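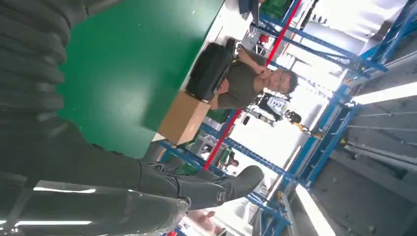

1/ Stockroom sort-out, day one
Right. Finally doing the shelves at Kutlow. Been putting it off since October. Green table is the sorting table, anything on it gets a home or gets binned by teatime. Cardboard box still to be gone through, black bag too.

2/ Blue racking stays where it is. Had a long debate with Dinesh about turning it round and we are NOT turning it round, took two of us a whole morning to put up. One red upright, blue beams, job done.

3/ Rule for the racks — heavy stuff low, tubs up top, nothing shoved in sideways. Green tub can stay up there for now. If you cant see what's in it, it needs a label. Chutima has done 80 labels already, absolute machine

4/ Lost an hour to the stock list. List says 259 lines. Half of them say "misc". Who writes misc. (me, it was me)

5/ Cleaning stuff next. Bigger job than I thought, bottles all over the shop. Orange one has the label all in Chinese, and I can't read a word of it, but theres a picture of what looks like a shirt collar with red stripes so I'm filing it under laundry till Chutima's had a look.

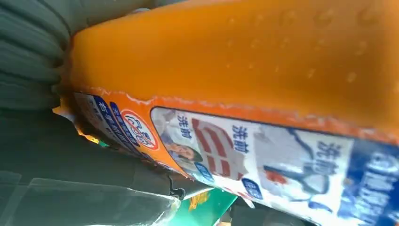 6/ Anyway everything liquid is going in a tray on the bottom shelf. Wipe them down first pls, don't want rings on the shelf. Caps tight, upright, labels facing out. Powders on the other side, away from the mop bucket

7/ Budget for this whole thing was 300 quid and most of it went on trays. Worth it. Meirion wants hooks as well — will see whats left

8/ Still to do: cables, tape, the drawer of keys that fit nothing. If anybody at Warnasura wants spare box files shout now, they're going out at 4

9/ Kettle on. Back in ten then its the cables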